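I went through every app on my phone over the weekend and wrote down what each one was for. Posting what I found in case it helps anyone else who keeps getting the storage warning.

There were 51 apps I had installed myself. I had opened 10 of them in the past month.

Most of the rest were things I needed one time. A parking app for a city I visited once. Two airline apps. A store app I got for a coupon at the register.

The biggest one was Lekix, a photo editor. The app is small, but it had saved a copy of every picture I ever opened in it. 815 copies, going back to when I got the phone.

Deleting those from inside Lekix does not free the space right away. They go to a trash folder in the app, and you have to empty that too. The button is under Account, for some reason, and not under Storage.
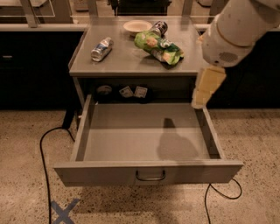

Next was notifications. I had been turning them off one at a time as they annoyed me. This time I turned them all off and then turned on the ones I wanted. Messages, calendar, bank, and the pharmacy.

Prollix is my to-do list and I thought I needed its alerts. I've had them off for a few days and have not missed anything. I look at the list in the morning anyway.

Then permissions. Lellusia is a recipe app. It had access to my location, my contacts and my microphone. I must have tapped yes to all of it at setup. I turned all three off and the recipes still load fine.

Subscriptions took the longest. You can see the ones billed through the app store on one page, but anything you signed up for on a website won't be there. I had to search my email for "receipt" and "renewal" to find those.

I found one I had forgotten, a language app set to renew in November. Canceled it. It lets you keep using it until the paid time runs out, so there's no reason to wait until the last day.

One warning — deleting an app does not cancel the subscription. Cancel first, then delete.

A couple of people asked if I lost anything. Yes, my saved levels in a puzzle game. They were only stored on the phone. If you care about a game, check for a backup setting before you remove it.

I'm keeping the bus app even though I use it maybe twice a year. The website version is hard to read on a small screen.

Next up is the tablet, which is older and in worse shape. I'll add to this thread when I get to it.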